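Building a Small Wall-Hung Tool Cabinet in Ash
Year two furniture project, Cliltgate workshop course
Handed in Monday, November 22, 2021

I have wanted to make a proper tool cabinet ever since I started the course, so when we were told we could choose our own project I didn't need to think about it for long (my family will say I had been talking about it since June, and they are right).

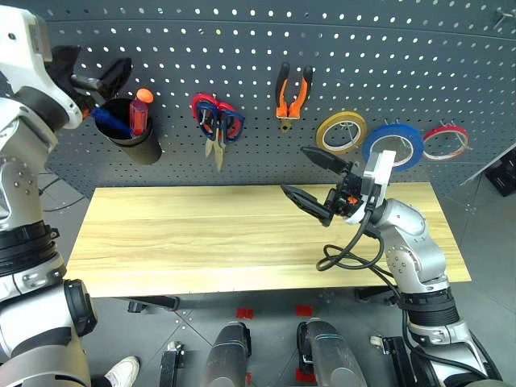 What I set out to make

The plan was a cabinet with two doors and one shallow drawer, to hang on the wall over a bench. It had to hold my chisels, two planes, a marking gauge and the odds and ends that usually live in a biscuit tin. I wanted dovetails at the corners because I had only ever cut them on practice pieces, and I felt it was time to put some in a thing I would have to look at every day!

Timber and cutting list

The ash came from the Stesulton yard, which was having a clear-out of short boards. They were rough sawn and a little cupped, so I left them indoors in stick for 19 days before I touched them. I planed everything down to 16 mm for the carcass and kept the straightest grain for the door frames. The back panel is tongue and groove, left dry in its rebate so it can move with the seasons.

Cutting the joints

I cut the tails first and marked the pins from them with a knife. The first corner took me a whole afternoon and it has a gap at the bottom that I filled with a sliver of ash and glue, and if you run your thumbnail over it you will find it. The second was better. By the fourth I was quite enjoying myself, and I had stopped sawing on the wrong side of the line, which had been my great fault all through first year.

Doors and drawer

The doors gave me the most trouble. I used the Doolan mortiser for the frames and set the fence slightly off, so one rail sat proud and had to be planed back after glue-up. The hinges are brass butts, let in by hand. The drawer runs on plain wooden runners with a rub of candle wax, and it still sticks a bit when the weather is damp.

Finish

I tried Nitum oil on offcuts first, then put three thin coats on the outside and left the drawer runners bare. It warmed the ash up more than I expected, though I do like it now.

What I would change

I would make it 40 mm deeper, as my jack plane only just fits with the doors shut. I would also leave the hinges until after the first coat of oil, and I'd cut a spare rail from the same board while the saw was set up. The cabinet goes up at home next weekend, on a French cleat made from the last of the ash.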